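Home-Built Laundry Arm Gets Padded Front Rim at Warnness Workshop

Posted 2020-05-08

A laundry-handling arm under construction at the Warnness shared workshop has moved on to work with real clothes and a front-loading washing machine, according to the latest entry in the project's build log. The build is led by Reda Younis, a member of the workshop, and is known there as Dikgate.

The task is narrow. The arm takes garments out of a bucket on the floor, lifts them to the height of the door and puts them into the drum. Sorting, adding detergent and closing the door are outside the current scope. Unloading is planned for a later stage.

Earlier work used a plywood ring in place of the machine. The ring gave the right diameter for the opening but had no depth, and the log notes that cloth behaved differently once a curved steel wall and a rubber seal were involved. Sleeves and waistbands tended to catch on the lower lip. The planned path now carries the gripper higher before it turns toward the opening, which adds time to each cycle but keeps more of the hanging cloth above the seal.

The front of the machine has been wrapped in bubble wrap along the lower part of the opening. Younis writes that the padding protects the enamel and the gripper fingers while the reach limits are being set. It also changes the effective height of the lip, so the limits will have to be measured again when the wrap comes off.
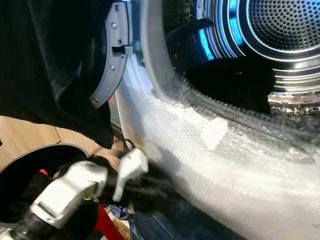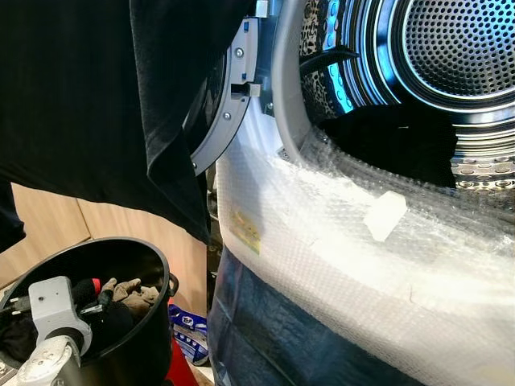 The gripper and the washing machine, with bubble wrap over the lower rim and black clothing in the drum.

Dark cloth is the main open problem. The depth camera returns few usable points on black fabric, and the software often reads two overlapping garments as one. In a batch of 65 logged picks, the largest group of errors came from black items lying on other black items. Patterned cloth was found more reliably. A change to the lighting is under test, along with a routine that gives the bucket contents a short push before a second look.

The control code is written in Python and runs on a desktop computer beside the work area. Motion planning and gripper control are separate processes, so the gripper can be stopped without losing the arm's position. Current draw at the gripper motor is used to judge whether anything has been picked up. Thin items such as socks are still missed by this check, and a lower threshold produced false pickups when the fingers touched the side of the bucket.

Cable routing is also listed as unfinished. The wrist cables need enough slack for the full turn toward the door, and that slack can rub against cloth held in the fingers. A sleeve was tried and removed after it stiffened the joint. The next version will use a spring clip at the forearm.

The log now holds 1127 entries, counting the bench work on the joints that began in November. Part drawings and the wiring plan are shared with Saavedra, a second workshop that is building a copy of the arm with a longer forearm link.

The next milestone is three full bucket loads in a row with no manual reset. Younis has given no date for it. The gripper drawings will be revised first, with a wider fingertip and a softer edge on the inside face.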